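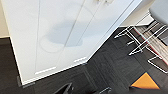 White two-door cabinet with recessed handles.

Visit to the Parnholm textile conservation store, June

Four of us from the Horkau regional museum went to Parnholm to look at how a mid-sized collection manages humidity without full air conditioning. Our host was Forough Esfahani, who runs the store. Svetozár Polák took the readings quoted below.

Building

The store occupies the ground floor of a former seed warehouse. External walls are brick, 40 cm thick, lined on the inside with lime plaster. Heating is held low through the winter and switched off from spring onward. Two dehumidifiers run on a shared controller with a dead band of 3 percent. Esfahani set it wider than the supplier suggested, as the narrow setting had the compressors cycling all night.

Holdings

The catalog lists 291 costumes and 500 flat textiles, most of them from the Amini bequest. Flat pieces are rolled on acid-free tubes, face out, with an interleaf of washed cotton. Costumes with weak shoulders are boxed. The rest hang on padded hangers under cotton covers. Labels are sewn to the cover, never to the object.

Pest control follows the usual pattern of sticky traps, checked monthly, and freezing for all incoming wool. Shahab Bakhtiari asked about webbing clothes moth. The last catch was in the loading bay, two winters ago.
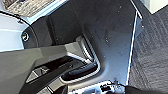 Monitoring

Loggers are made by Flesari and record every ten minutes. Polák's handheld meter read 2 percent higher than the logger beside the door and matched the one at the back wall. Esfahani checks hers against salt solutions twice a year and will send us the procedure.

Points for Horkau

Our dead band is too narrow and should be widened before fall. Sewn labels are worth adopting. The lime plaster is beyond our budget. Nazanin Jalali will price washed cotton by the roll.
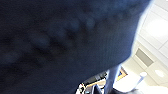 Dark navy, close up.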